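Unit 4: Seating and Posture at the Desk
Course notes, Introduction to Office Health
Instructor: Sarmīte Vītola

Read these notes before the February session and bring your completed desk log. If you missed the handout with the log, there are copies in the tray outside the Clatport room.

Why sitting is treated as a load

Last unit dealt with lifting and carrying, where the load on the body is easy to see. Sitting is harder to think about this way. The muscles of the lower back and neck still have to hold the trunk and head in place, and they do it at a low level for a long time. A muscle that works lightly without a break gets tired in a different way from one that works hard for a minute. People describe it as stiffness or a dull ache, often late in the afternoon, and they tend to blame whatever they did last.

The terms you need are static load, neutral posture and recovery time. Static load is effort without movement. Neutral posture is the position in which a joint is near the middle of its range and the muscles on each side do similar work. Recovery time is the period in which the muscle does something else, or nothing.

Note for the written test: a neutral posture held for three hours is still a static load. Many students lost points on this last term.

Back support

When you sit down without support, the pelvis tends to roll backward and the curve of the lower back flattens. A backrest helps by taking part of the weight of the trunk and by keeping some of that curve. It can only do this if the person's back is touching it. In the Cester office exercise, most of the log entries had the writer perched on the front half of the seat, usually when the screen was too far away or the text on it was too small. Fix the screen first in such cases, then look at the chair.

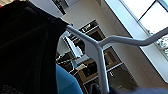
How far back should a chair recline for desk work?

A slight recline, a little past upright, suits most people for reading and phone calls. For typing, many prefer to be closer to upright so that the hands reach the keys without stretching. The angle should change during the day.

Seat height and depth

Set the height so that the feet rest flat and the thighs are more or less level. If the desk is then too high, use a footrest and raise the seat again — do not leave the feet hanging. For depth, leave a small gap between the front edge of the seat and the back of the knee. A seat that is too deep pushes short users forward, away from the backrest, and we are back to the problem in the section before.

The Sitard case

We will go through this one in class. An insurance office with 14 desks replaced all its chairs in one order and spent over 2,000 on them. Complaints of neck pain stayed the same. Monitor height, phone use and break times had not been looked at. Read the case sheet and write down which of these you would check first and how you would check it. Half a page is enough.

Reading

Omerović reader, chapter 3, up to the heading on armrests. The part on standing desks is for Unit 5 and can wait.

Desk logs are due at the start of class. Late logs go in the tray.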